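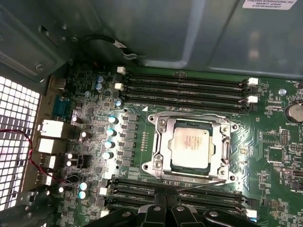
Bench check before we let the arm near a desktop PC, Lagman repair room, September 20, 2024. I do this one every time the job changes, and this time the job is the one everybody keeps asking me about: can it swap the guts of an old office computer without me standing there with my heart in my mouth? Dusting shelves and sorting screws I've more or less made my peace with. An open case is another matter. There's paste smeared all over the top of the processor, the memory slots sit right next to the socket, and the fingers have to work in the gap between all of that. So I've gone through the list slowly and put my comments under each item, and Florante Cabrera can shout at me about the ones he disagrees with.

1. Mains lead out, power button held in
Result: pass
Comment: Boring, I know, but it stays at number one. The arm has no idea whether a machine is plugged in. It'll happily go for a live board if you tell it to! I pull the lead, hold the button in, and hang the lead over the hook where I can see it from the stool.

2. Case flat and clamped
Result: pass, after a second go
Comment: First time round I'd only done the clamp on the window side and the case slid when I leaned on it. If it slides for my elbow it'll slide for the arm. Both clamps, please, and a good shove to test them.

3. Emergency stop in reach and working
Result: pass
Comment: Pressed it mid-move with nothing on the bench and it stopped dead, lovely. The button cable is still too short to reach the left-hand stool, so sit on the right. I've asked for a longer one. I've asked for a longer one before.

4. Earthing strap and mat
Result: pass with a grumble
Comment: Strap on me, mat under the case, clip on bare metal. My grumble is that the checklist we had from Gundton talks about the person's strap and says nothing about the fingers. They're black plastic on this model with a couple of bolts showing, and I'd like somebody to tell me in writing whether they build up a charge. Until then they only go near boards from the scrap pile.

5. Loose cables tied back
Result: FAIL, fixed, rechecked
Comment: There's a twisted red and black pair that loops over the lower left corner towards the board, and another cable curving across up by the drive bracket. I'd reach past both without thinking. The arm takes whatever path it fancies, and a loop is just the thing to hook a finger on. Tape them down. Paper tape comes off easily and doesn't leave goo.

6. Memory slots clear, latches checked by hand
Result: pass
Comment: The sticks have to be out before we start anything at the socket. Look at the little white latches too. They snap if they're pushed sideways, and I've snapped plenty myself with my own two thumbs, so no smugness from me on this one. Give each a gentle wiggle and write down any that feel loose, otherwise we'll be arguing later over who broke it.

7. Socket lever position agreed before the run
Result: needs work
Comment: This is where I stop believing the sales talk, a bit. It's a thin metal lever on the lower right side of the socket, with its tip running out towards the lower slots. You and I press it down, nudge it sideways and let it come up gently with a finger on it. That last part is all feel. In our practice runs on a scrap board the arm got hold of the lever in 32 tries out of 100, and I'd rather not describe some of the others (one of them pinged). No live customer boards for this step. I mean it, Florante.

8. Old paste cleaned off
Result: human job for now
Comment: You can still make out faint reddish markings through the paste on this processor, so it isn't a thick layer, but it's smeary and it does get everywhere. We gave the arm a wipe to hold on a spare and it moved the paste about very nicely without removing any of it. Like me with a toddler and a yoghurt. I do this with a lint-free cloth and a drop of cleaner, and I do it before the arm comes back in. Paste on the fingers means paste on the next thing they touch.

9. Alignment mark found
Result: pass
Comment: The small white triangle is printed on the board just off the upper left corner of the socket. The Cirnow software wants you to click on it so it knows which way round everything goes. Click on the wrong speck and it'll carry on cheerfully. Zoom in, click, then have a second person look. Takes no time at all.

10. Height limit set over the tall parts
Result: pass
Comment: The left half of the board is crowded with capacitors, the teal-topped ones and the smaller silver ones, and I've set the travel height so the fingers clear the lot with room to spare. If you swap to a different make of case, set it again. Don't trust the saved value, it was saved for this one.

11. Glare
Result: watch it
Comment: Light comes in strongly through the grille with the square holes at the back of the case. It doesn't bother me, but on a bright morning the software lost the edge of a part twice. A bit of card behind the case sorts it out.

12. Coin cell
Result: leave alone
Comment: It's marked BATTERY1 on the board, over on the right. I've put it on the no-go list. Small round battery, springy holder, and a floor that swallows small round things. I'll take it out myself if it needs to come out.

Signed off for: picking up and putting down screws in the tray, holding the torch, moving over the board with the fingers closed.

Not signed off for: the lever, the paste, the battery, or fitting a processor of any sort.

The Derkomville lot have been asking when they can have one on their bench. My feeling is that it's a patient extra pair of hands for the dull bits and I'm quite fond of it, but I wouldn't hand it my own computer yet! Next check is when the new fingertips come in, and please, whoever borrowed the paper tape, put it back in the blue drawer.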